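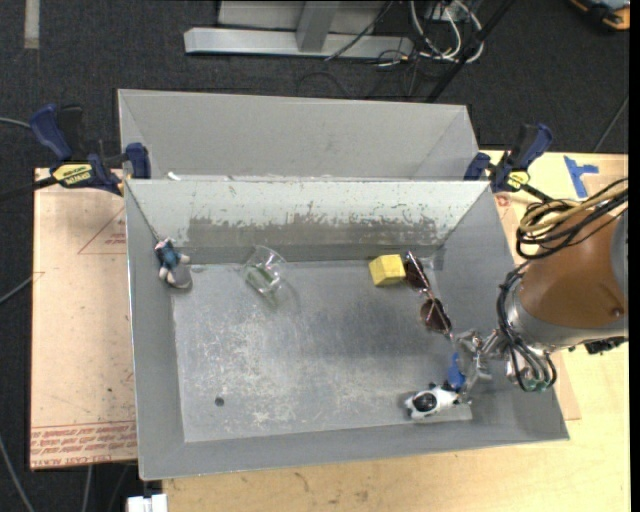 Feb 2, 2024

Long one today, sorry diary. Karine Tremblay finally told us the new name and it's Clirel. Clirel! I said it out loud in the car the whole way home and I still can't tell if it sounds like a stapler company or a cough drop. We've been Pirkach Paper & Office since before I started, and I've got 40 boxes of Pirkach letterhead sitting in the back that I ordered in August (on my own signature, ugh).

The idea is that Wutow, the big dealer group, wants suppliers who sell more than envelopes, so we're adding desk stuff and craft supplies. Zarmeena Hashmi asked whether the reps get new price lists before the customers do, and Karine said "that's the plan," so, no then. I like Karine, but she does talk like a brochure!

Lunch was leftover rice at my desk while I answered 11 emails about item 1701, the sticky note that won't stick.
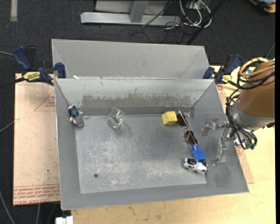
For tomorrow

Call Wutow back about the catalog pages. Ask Zarmeena if she wants to split the letterhead for scratch paper. Buy milk and cat litter.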